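Reader Reviews and What They Leave Out: A Study of Two Fantasy Novels
Final Project Report
Contemporary Fiction and Its Readers
Monday, June 9, 2025

1. Background

This project looks at how ordinary readers review fantasy novels online, and in particular at how much they say about setting. The idea came out of a class discussion in September. Several people in the seminar had the sense that reviewers talk mostly about characters and whether they liked them, and that the place where the story happens gets a sentence or less. I wanted to find out if that was true for books where the place matters a great deal.

I chose 2 novels. The first is Gastura, a long book about a salt-mining town that is slowly moving downhill. The second is Ratance, which is shorter and takes place almost entirely on a ferry that crosses the same lake every night. Both came out from small presses and both have enough reader reviews to work with. In both, the setting drives the plot. In Gastura the houses have to be re-anchored every spring, and most of the family quarrels are about who pays for it. In Ratance the ferry never docks on the side the passengers expect.

2. Material

The reviews came from Redik, a reading site where members post comments of any length and give a score out of ten. I collected every English-language review of the two books that was longer than one sentence. After I removed duplicates and reviews that were only a quotation from the book, there were 1,565 left. Of these, 792 were for Gastura and the rest were for Ratance.

I copied the reviews into a spreadsheet by hand for the first week and then used the site's export option, which I should have looked for sooner. The export drops italics and line breaks. This mattered in a few cases where a reviewer had used italics to mark a spoiler.

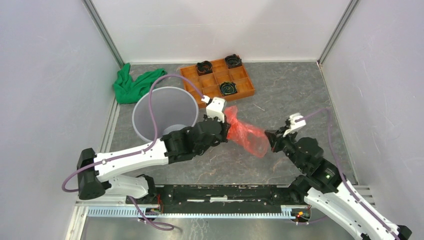
Figure 1. Robot arms and a red plastic bag inside the enclosure.

3. Method

I read each review once without marking anything. On the second reading I tagged every sentence with one of these labels: character, plot, setting, style, personal, or other. "Personal" was for sentences about the reader's own life, such as where they read the book or who lent it to them. A sentence could have more than one label, but I tried to keep that rare.

The hard part was deciding what counts as setting. A sentence like "I could smell the salt" is clearly about setting. A sentence like "the town is as stubborn as the grandmother" is about both the town and the grandmother. I gave those both labels. Sentences about the magic system were a problem all the way through. In Gastura the magic is in the ground, so I tagged it as setting. In Ratance it belongs to the ferry pilot, so I tagged it as character. I am still not sure this was fair to Ratance, and it probably lowers its setting score.

For the theory side I relied on the Kravchuk model from our course reader, which separates setting as backdrop from setting as pressure. Backdrop is what the characters stand in front of. Pressure is what makes them do something. I used this only for sentences already tagged as setting.

4. Results

My starting guess was partly wrong. Reviewers of Gastura wrote about the town often, and many of them opened with it. Some described the tilt of the streets in more detail than the book does. Most of those sentences fell under pressure, because the reviewers were explaining why the family could not leave.

Ratance was different. Its reviewers wrote about the pilot and the ending. When the ferry came up it was usually as backdrop — foggy, creaky, cold — and the same few adjectives kept returning. Very few mentioned the lake at all. I found this surprising, as the lake is on nearly every page.
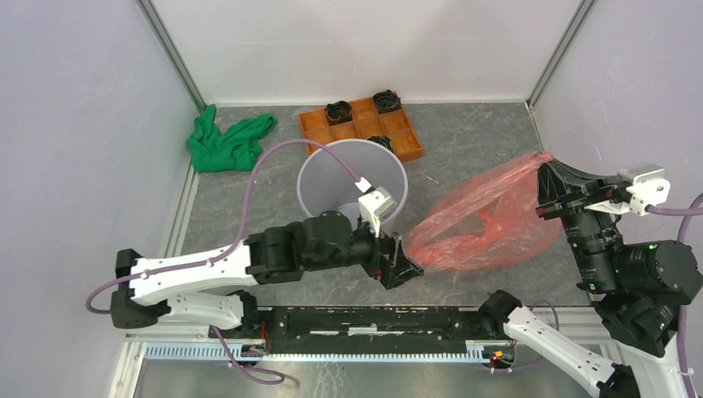 Scores did not seem to have much to do with it. People who disliked Gastura still talked about the town, usually to say that there was too much of it. People who loved Ratance often said nothing about the ferry except that they wished they could ride on it.

Longer reviews were more likely to mention setting in both groups. Short reviews were nearly all character or personal. One kind of short review appeared many times for Ratance: a complaint that the book ends too soon, followed by a high score.

5. Problems

I was the only person tagging, so there is no way to check how consistent I was. I went back over an early batch at the end and changed a fair number of labels, mostly from plot to setting. I did not have time to redo the whole set.

The two books also differ in length, and a longer book gives a reviewer more setting to talk about. A better comparison would use novels closer in size. Redik members may not be typical readers either. The site has a monthly group read, and Gastura was picked for it, so some of its reviews answer prompts that asked about the town directly. I left them in but marked them in the spreadsheet.

6. Further work

I would like to try the same labels on reviews of a realistic novel with a strong setting, and to split "style" into smaller groups — it ended up holding everything from sentence rhythm to complaints about the cover font. The tagging guide is attached as Appendix A and the label counts by book are in Appendix B.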